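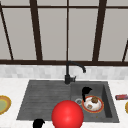 Section 4: Setting up the dewatering pump and settlement tank

Right, so by now your wellpoints should be in the ground and joined up to the header pipe (if they aren't, go back to Section 3, I'll still be here). This is the bit where we get the Braso pump running and send the water through the Gata tank before it goes anywhere near a drain. I've set up more of these than I care to remember and I still do it in the same order every time.

Before you start

You'll need the discharge permit on site, a spirit level, the two big spanners from the Braso toolbox, a bucket of clean water for priming and somebody to shout to at the far end of the header pipe.

Caution: don't run the pump dry, even for a few seconds to hear whether it sounds all right. I did this once at Wokach on a freezing morning in February and ended up paying for a new seal.

Placing the pump

1. Pick firm, level ground well back from the edge of the dig. If it's soft, put down timber mats first.

2. Set the pump on the mats and check it with the spirit level both ways. The automatic primer sulks if it's tilted.

3. Connect the header pipe to the suction side. Wipe the rubber ring before you push it home – one bit of grit in there and you'll be hunting an air leak all afternoon.

4. Connect the discharge hose and lay it out to the tank with no kinks and no sharp bends. If it has to cross a haul road, use the ramps.

Note: the part number for a spare suction ring is 403. Order a couple now. They perish in sunlight, so keep them in the cab and not on the dashboard like I used to.

Filling the tank

5. Open the inlet valve on the tank and make sure the sludge valve at the bottom is shut. Really do look at it, don't trust whoever had the tank before you!

6. Fill the pump casing from your bucket until water stands at the top of the filler, then put the cap back on hand tight.

7. Start the engine and let it tick over. Watch the vacuum gauge. The needle should climb steadily and then settle.

8. Once it settles, bring the engine up to working speed and walk the whole header pipe, listening for hissing. A hiss means air, and air means a joint to do again.

9. Go down the line and trim each wellpoint valve in turn. If the riser is jumping about and spitting, close the valve a touch until it calms down. This takes patience (and gloves).

Caution: never undo a joint on the discharge side with the pump running. Stop the engine, let the pressure drop, then undo it.

First readings

10. Write down the flow meter reading before you leave it to run. On our Rampersad job the meter started at 958, and having that figure in the book saved a very long argument over the water bill.

11. Dip the observation wells at 8 in the morning and again before you knock off. Same wells, same order, same dip tape.

12. Take a jar of water from the tank outlet and hold it up to the light. If it's still cloudy, slow the pump down and try again later. If it stays cloudy the next day you may be pulling fines out of the ground, so stop and ring your engineer.

Elfriede Trummer, who checks our dip sheets, would like me to add that readings go in ink and that a missed reading is left blank. Please don't make one up. She can always tell.

Note: the water level won't drop straight away in silty ground. Give it a few days before you start adding more wellpoints, and don't dig below the level your engineer has signed off, however dry it looks.

If the pump stops overnight, turn to Section 7 for restarting. Emptying the sludge is covered in Section 5.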